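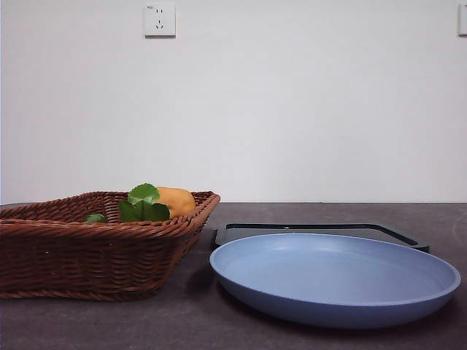 Basketry is the craft of weaving pliable plant materials into containers and mats. Walls may be upright or sloped, flaring outward to a thick rolled rim, as in the shallow wicker basket beside the blue plate. Wicker names the method of weaving - the material may be willow, reed or rattan.

Willow is often cut in winter, before new leaves appear in March. 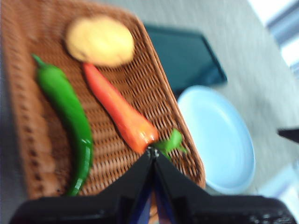
Wicker basket with a green chili pepper

See also: Rattan; Weaving; Willow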